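Filed under: Projects / Community Rooms / Grant updates

Leltside Quiet Room – progress report to the Gurley Fund
Prepared by Nia Pumphrey, 9 October 2020

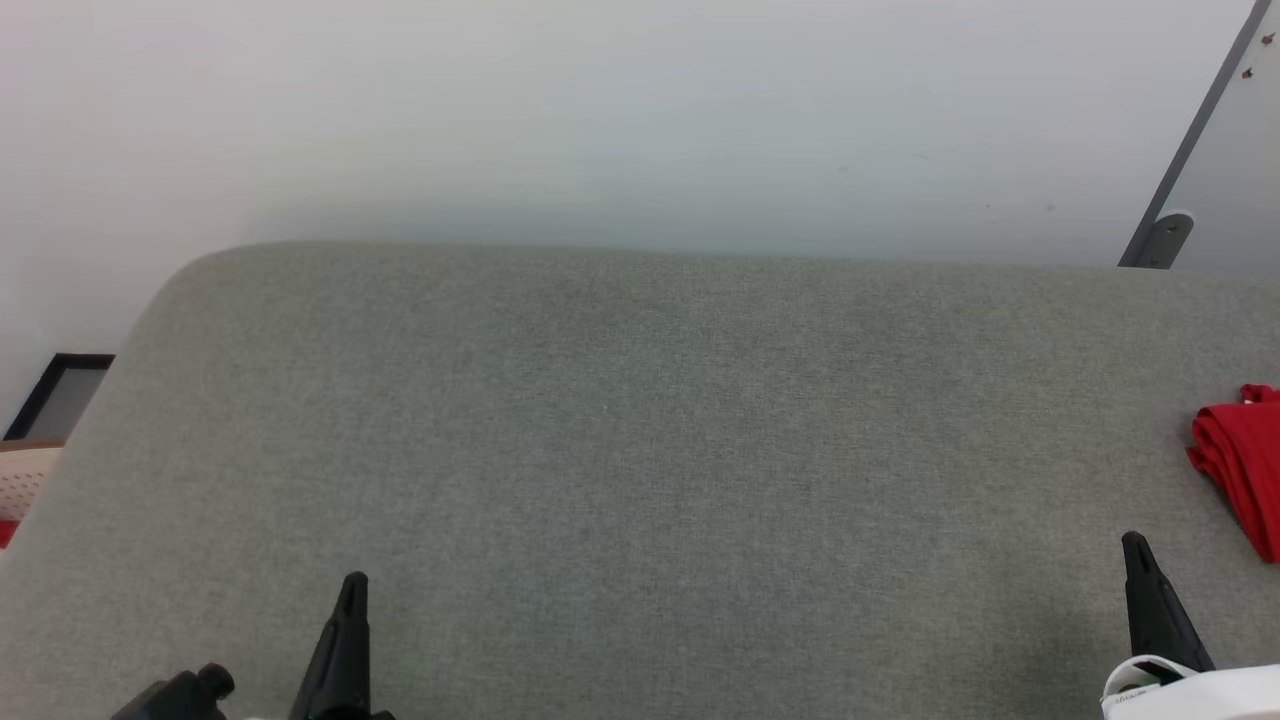 Work on the room restarted in April and most of the furnishing is now in. The large gray upholstered piece came from Hutapea and takes up more floor than the plan allowed, so the second bookcase has been dropped. The walls are staying off-white. We had priced a mural, but the quotes were too high.

Spending to date is $428 on upholstery and fabric, against a budget line of $200. The difference was met from the paint money, as agreed with Shoaib Gilani. Delivery took 36 days.

Still to do:
- hang the framed pieces
- buy a floor lamp
- finish the door sign

Desta Tsegaye has asked for washable covers before we open to families. Kemau can make them – we are waiting on a price. I expect to send the final accounts once that is settled.

Related
Leltside kitchen: final report
How we choose suppliers
Gurley Fund small grants, round 3

Comments

Yutong Yuan: Will the room be open in the evenings?

Hammad Gondal: Please keep one bookcase at least. The children's books are still in boxes.

Nia Pumphrey: One is staying, Hammad. Evenings depend on staffing.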